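3.2 Planning the equipment budget

We came to this part of the project with a fixed sum, a shared room at Florkstead and a long wish list. The first draft of the list, put together by Frans De Haan in January, had a full robot arm at the top and everything else squeezed in underneath. It was a good list, and we would still like to buy most of it! But when we priced it line by line, the arm and its mount took up so much of the total that there was nothing left for the people who would have to teach it anything. So we turned the order around and asked what we could buy first that would give us useful demonstrations in the same term.

The answer was hand-held grippers. A person holds the tool by its handle and does the task with its two fingers, and the recording can be used later to train a policy for an arm with matching fingers. We budgeted for 4 complete sets. Two were meant for daily use, one for a second room when we could get it, and one to be taken apart for spares without anyone feeling bad about it. We are very glad we paid for the last one. Fingertip pads and small brackets were the items we ran short of, and they are exactly the items that suppliers like to ship slowly.

Each set was planned as a bundle, with the gripper, its camera, the printed markers, the head-mounted camera and the mounting parts on one order line (Figure 4). Shiuli Seneviratne argued for this early on and she was right. In our first spreadsheet the head camera sat under "optional," and it was nearly cut twice. Once we had seen the wearer's view next to the gripper's view, there was no more talk of cutting it. The two together show so much more of what the hands are doing, and of where the person is looking before the fingers get there.

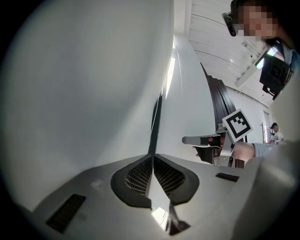

Figure 4. Recording with a hand-held gripper. The square marker is fixed above the gripper body; the operator wears a head-mounted camera.

The markers deserve a line of their own in any budget, even though the cards cost almost nothing. What costs money is the time spent fixing them on straight, checking them and replacing them when a corner lifts. We set aside 2 hours a week for this and used all of it. Umut Yüksel kept a short log of every change, and the log later saved us from throwing out a batch of recordings that had a new card but an old calibration file.

Storage was our worst guess. We had planned for 4000 demonstrations at the length of our pilot clips, but real tasks ran longer than pilot tasks, and two camera streams fill a disk quickly. We ended up moving money from travel to disks in the second half of the project. A group starting now could record one full afternoon before ordering any drives, and then multiply. It is a dull afternoon, but a cheap one.

For parts we asked two suppliers, Karaca and Trorov, for quotes on the same bundle. The totals were close. Karaca had the better price on mounts and Trorov could deliver sooner, and we split the order, which meant two sets of paperwork and two different screw sizes. Barış Gündoğdu made a small adapter plate to get around the second problem. We would choose one supplier next time and accept the slightly higher total.

The arm itself is now planned for the next budget period, under the working name Omby. Waiting has changed what we want from it in ways we find really exciting. Samah Abou Zeid went through the first recordings and noted the reach and finger opening that each task needed, and 5 of the tasks turned out to be well within the range of a smaller arm than the one on our first list. The money freed up by that change goes to operator hours, which we had set too low from the start. The revised split between hardware, storage and operator hours is given in Section 3.3.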